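Rolled or folded? Towel bins thread

peltotari_bath
Okay, I finally switched to rolling my hand towels and I'm so happy with it! I used to fold them in thirds and stack them, and the stack fell over every time somebody pulled from the middle. Now they go in soft fabric boxes with handles, and I can grab whichever color I want. I don't sort by color either — light ones and grays go in the same box. Got the idea from the Momach linen closet thread (200 replies, worth the read).

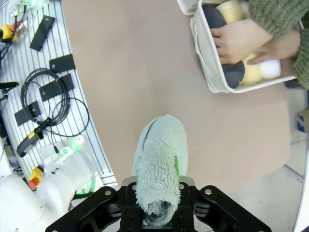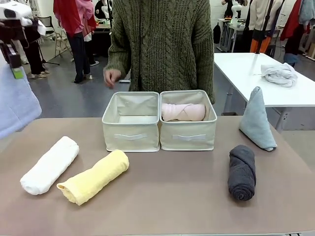 My trick is to fold the towel in half the long way first, then roll it snug from the short end. Lay it in with the loose edge down and it stays put. Anybody else rolling?

kwiatkowski546
Love the colors! The pale yellow next to the white is so pretty. I'm team fold though, sorry. Rolled towels eat up way too much room in my closet, and mine always come undone by the second day.

trarno_laundry
Disagree on the room! I fit 4 more in the same bin once I quit folding. You do have to roll them tight. And fluffy terry needs a harder squeeze than the thin waffle kind.

kwiatkowski546
Maybe with hand towels. Try that with bath sheets and get back to me.

peltotari_bath
Ha, fair, my bath sheets are still folded on the shelf. Hand towels only in the boxes!

momach_fan
Do the soft sides bother you? Mine slump when they're half full, so I went back to wire baskets.

peltotari_bath
They sag a little when they're empty, but once there are towels in them I don't even notice. Wire snagged my terry loops like crazy. I'm doing the washcloths next, will report back in July!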